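Reading time: 5 minutes

3. Governance of physician employment at Dornstead

3.1 Background to the change

Until the end of 2016 the Dornstead health district did not employ any doctors. Clinics were run under service contracts with two outside groups, Willems and Prondden, which hired the physicians, set their hours and paid them. The district owned the buildings and the records system and employed the nurses and the front desk staff. A patient would not have seen any difference, but on paper a single clinic visit could involve staff from three employers.

The contracts were due for renewal in the same month, February, and the district's board used the date to bring part of the work in house. It did so in stages. Welon, the smallest of the clinics, went first, followed by the two clinics in the north of the district. The remaining sites stayed under contract and were still under contract when our fieldwork ended.

Bringing doctors on to the payroll meant that someone had to decide who was fit to be appointed, how their work would be reviewed, and what would happen when a complaint was made. Under the contracts these matters had been left to Willems and Prondden. The district set up a medical panel to deal with them. The panel could recommend an appointment or a dismissal, but only the board could approve one. This split is the main subject of the present section.

3.2 Data and setting

We drew on three sources. The first was the panel's minutes, which we read in full. The second was a set of 33 interviews with physicians, nurse managers, panel members and administrators. The third was a short postal survey sent to 200 clinical staff across the district. Interviews lasted between half an hour and two hours and were held at the clinics or in the offices where administrative staff work. Figure 1 is from the offices.

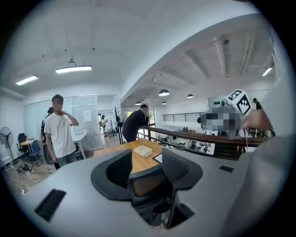

3.3 How appointments were handled

The panel met on the first Thursday of each month. Appointments took up most of its time in the first year. A typical file held the applicant's licence, references, a record of past claims and a letter from the clinic lead. Files were circulated a week ahead, although the minutes show that late papers were accepted at nearly every meeting in the first half of the year.

In the period we studied the panel considered 16 applications that it described as contested, meaning that at least one member asked for the vote to be recorded. Of these, the board overturned the panel's recommendation in 2. Both cases concerned doctors who had earlier worked for Prondden and whose references had been written by former line managers. The board gave its reasons in a single paragraph each time, and the panel asked for more detail in one of the cases. The reply is not in the minutes.

Physicians who had moved across from the contractors found the process slow. Several had been treating the same patients in the same rooms for years and did not expect to be asked for references at all. One group at Welon wrote jointly to the panel chair to ask for a shorter route for existing staff. A shorter form was brought in the following spring, with the reference requirement kept but the claims record limited to the past five years.

Panel members described the same process as hurried. They were unpaid for the first year and read the files in the evening. Two resigned, giving workload as the reason, and their seats stood empty for several months. During that time the panel met with the smallest number its rules allowed.

3.4 Peer review and complaints

Review of clinical work was slower to begin. The rules called for a sample of each doctor's notes to be read by a colleague twice a year, but the first round was put off until a common form had been agreed. Nurse managers had hoped to be included as reviewers. The final rules gave them a right to comment on the form and no part in the reading itself.

Complaints were divided by type. Those about conduct went to the human resources department, and those about treatment went to the panel. In interviews, staff at all levels said that many complaints were about both. Where this happened the file usually went first to the department that had received it, and we found cases in which each body was waiting for the other to report.

The survey asked staff whether they knew where to send a concern about a physician's work. Most nurses said they did, but their written answers named different places. Front desk staff were the least sure, and several wrote that they would tell the clinic lead and leave it there. Administrators in the central offices took a different view of how clear the rules were.

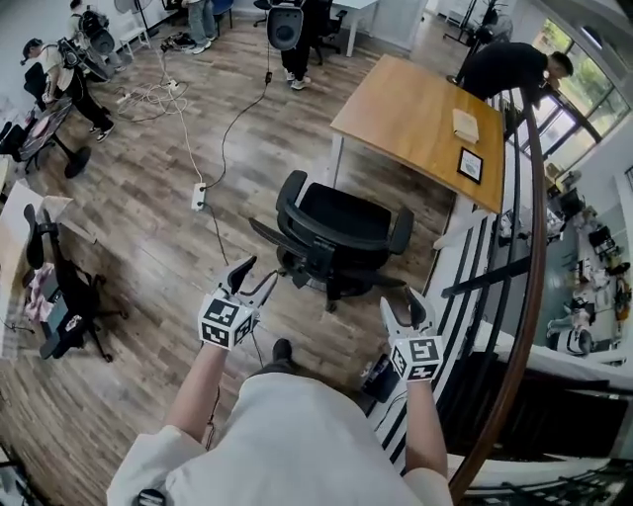
According to Nisreen Rawashdeh, the route was set out plainly in the staff handbook and the trouble lay in the clinics, where old habits from the contract years had been carried over. She added that she would have liked a single form for every complaint, "whoever ends up dealing with it", and that she had asked for one twice. Bouchra Fawzy agreed about the form but thought the handbook itself was hard to follow, as the section on physicians had been added at the back and did not refer to the earlier pages on conduct.

We did not find evidence that complaints were lost. The dates in the files do show long gaps, mostly at the point of transfer between the two bodies. The effect of those gaps on the length of each case is taken up in Section 4.

Contact the authors | Copyright 2019 Omar Nimri and Leen Chamoun | Back to top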